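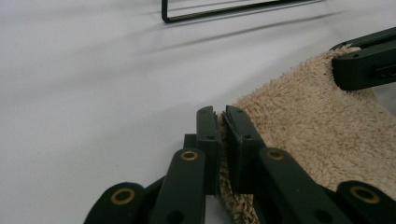

Jaws shut on the towel, brass bushings at the pivots.

Jaws drift apart and towel slips out, is it the bushings?

Posted by Geraghty, 28 August 2021

Hi all, I've got a pair of matching scissor-linkage grippers (black plastic, two flat fingers, little brass bushings pressed into the link arms) and we use them for picking up and folding towels. They were lovely when we built them in December. Now one of them has gone sloppy. It pinches a fold of towel fine, but as soon as I pull, the tips open a whisker and the cloth creeps out. Thin tea towels are worse than the thick fluffy ones!

I can wiggle the fingers side to side by hand with the motor holding, which I'm sure I couldn't do before. It does up to 100 picks a day. I've tightened every screw I can find and it got stiff, so I backed them all off again and now I'm not sure where any of them should be. Do I need new bushings or new arms? I really don't want to strip the whole thing if I can help it.

Traletow

Had exactly this on ours. Before you order anything, take the drive off so the linkage swings freely, hold one arm still and rock its neighbour at each pivot in turn. You're feeling for a click. If the brass turns or shifts in the plastic, the hole in the arm has gone and a new bushing will only fall about in it (ask me how I know). If the brass stays put and the pin moves inside it, then it's just the bushing and you're in luck.

On mine it was the inner pivots, the pair closest to the fingers. The outer ones looked filthy but were perfectly all right once I'd wiped them.

Fluff is the other thing. Towelling sheds like a cat and it packs in behind the link arms where you don't see it, so the fingers stop short of closing properly. I go round with a dry paintbrush and tweezers and then pull the last bits out with sticky tape. Don't oil it! I did that once and got a sort of grey felt that took me an entire evening to pick out. A tiny smear of dry PTFE on the pins is plenty.

For the screws, nip each pivot up until the arm drags, then back it off until it just drops under its own weight. Do them one at a time and move the linkage through its full travel after each. Then do the finger screws last, with the jaws closed on a bit of card so both faces sit flat against it.

I swap my bushings every 2000 cycles or so now, whether they feel worn or not, they cost pennies.

Itwood

turn the grip force up. worked for me

Gonidden

I'd go easy on the force, with plastic arms you'll just bend them and the tips will splay even more. Mine did.

Agree with Traletow on the rocking test. Only thing I'd add is to swap the suspect gripper over to the other side and run the same towel. If the slipping follows the gripper, it's the linkage. If it stays on the same side, look at your mounting, or at how far that side is pulling. I lost a weekend to a loose bracket once and had already reprinted all the arms by then.

When you do press new bushings in, use a vice with a scrap of flat wood either side and go slowly. I split two arms with a hammer before I learnt that one.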